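About Elel

Elel is a small laundry school in Garnar, and we love socks! Marlene Nguyen began it with one table and 50 odd socks.
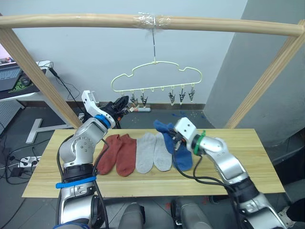

Everyone starts by pairing up, colour by colour, then moves on to hanging - the fun bit. 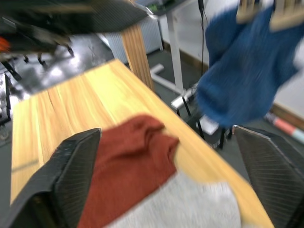

Red and grey on the wooden table

Our evening class has taught almost 200 people.
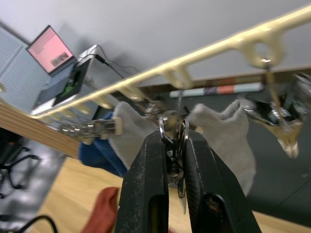 Do I need to bring my own socks?
Only if you'd like to - we keep plenty.

Delicates come up in week two, and wool gets a whole evening.

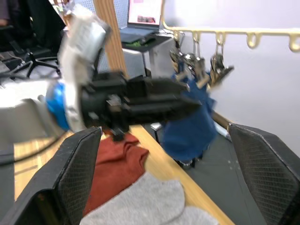

Where do classes meet?
Upstairs at the Stiner building, every week in September.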